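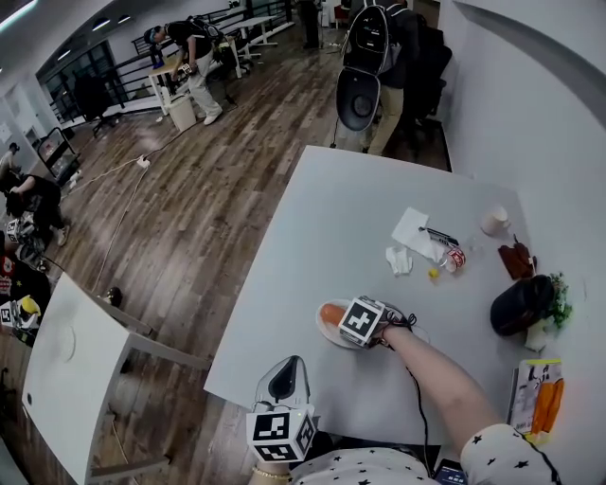 The Portela school district will change the way it buys, stores and serves lunch when classes resume in August, following a vote by its board of education on Friday. Under the new plan, meals will be cooked at a central kitchen on Clutomeck Road and carried to the schools each morning. Disposable trays will be withdrawn. A single item on a white oval plate, with a paper napkin on the table, is close to what the district has in mind for its smaller morning serving, which will be offered at all grade levels.

The board approved the plan after two public hearings. It replaces an arrangement under which each school ran its own kitchen and placed its own orders with suppliers. The district said that this had led to uneven menus and to repeated shortages late in the week, particularly at the elementary schools on the east side of town.

Enrollment in the district stands at 2,796 students. In the past school year, 502 of them ate a school breakfast on a typical day, a figure the district described as low given the number of families that qualify for free or reduced-price meals. Many students arrive by bus only minutes before the first bell and do not have time to stand in line. Beginning in August, the serving period will be extended by 15 minutes, and bus schedules on the Barnenum routes will be adjusted to match.

Washable plates will be used at every school that has a working dish room. The remaining buildings will receive theirs from the central kitchen in covered racks, and used plates will be returned on the same truck in the afternoon. The district has signed a supply agreement with Wornico, a regional food service distributor, for dry goods, frozen items and paper products. Fresh produce and bread will be purchased separately, and local growers may submit bids until the end of the month.

The price of a full-paid lunch will not change for the coming year. Families who already receive free or reduced-price meals must submit a new application, as they do every year. Forms will be mailed home in early summer and will also be available at the front office of each school. Applications may be submitted at any time during the year, and a family whose income changes may apply again.

Kitchen employees have been told that no positions will be eliminated. Staff members who now cook at individual schools may apply for work at the central kitchen or remain in their buildings to serve meals and wash plates. Training on the new equipment will be held before the start of the school year – attendance will be paid.

Parents of students with food allergies are asked to send updated medical statements to the district's nutrition office, even if a statement is already on file at the school. Menus will be posted monthly, with a full list of ingredients for each item.

More than 160 written comments were received during the hearings. Copies may be read at the district office during regular business hours.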